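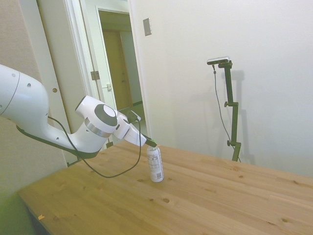 Jurgita Krūmiņa

After a long wait and a good deal of friendly arguing over which wood to use, the big pine table at the Allwood workshop in Tronano is finished, and people have been stopping by all week to run their hands along it (and to ask what it cost, which was 2,300, most of it raised at the February bake sale).

The planks came from the Sepp sawmill just up the road, where 406 boards were set aside for the town's benches and tables this year. The family there picked these ones out for their color, a lovely honey tone, and I think they chose very well!

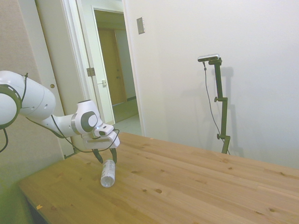

A water bottle on the new pine tabletop.

Some folks had hoped for wood without knots, but the makers at Allwood wouldn't hear of it, and I have to say I've come around to their way of thinking. Knots give a table something to look at while you wait for your tea.
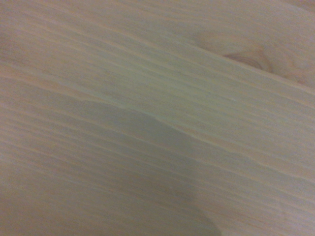 Close up, the grain bends around a knot.

The table will be used for the repair evenings and the seed swap, and it can be borrowed for birthdays too, as long as you bring a cloth for the cake and ask at the Jarnon hardware store first, where the sign-up book is kept.
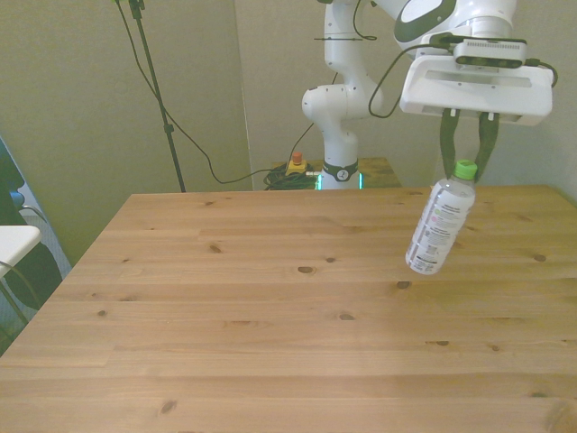

A matching pair of benches is next on the list, with 1,150 already put by for them, and anyone who would like to help with the sanding is very welcome to drop in.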